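Safe Working Limits for a Simulated Kitchen Arm: Project Report
Rostcombe Robotics Option, Group 2 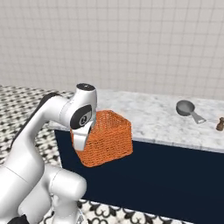

Source: authors' own render, Nistedach kitchen model. Submitted January 13, 2020.

1. Purpose
The project set out to write a short code of practice for moving household objects on a worktop, and to check each rule in simulation before any use on the teaching arm at Thibodeaux. The rules cover speed, clearance and the placing of objects near an edge. Lifting over people is outside the scope.

2. Rules adopted
2.1 Tool speed is limited to 200 mm/s within 300 mm of any object, and to 190 mm/s if the object is at the front edge of the counter. The orange basket falls under the lower limit.
2.2 The gripper approaches from a side where the arm does not pass over other items. The measuring cup stands further along the counter, to the right of the basket, and is treated as a fixed obstacle.
2.3 Fingers point down during the final approach. Wrist rotation is locked until the grasp is confirmed.
2.4 A stop command must hold position – it must not release the grip.

3. Method
Each rule was coded as a check in the Cludirano planner. A run that broke a check was stopped and logged with the joint positions. Object positions were varied between runs, the counter height was not. The first set, completed in November, was discarded after an error was found in the clearance calculation.

4. Limits of the work
The woven side of the basket is modelled as rigid. A real basket would deform under the fingers, so rule 2.4 needs a separate force limit – this has been left to the next group. Contact between the arm and the cabinet front is detected but not graded by severity.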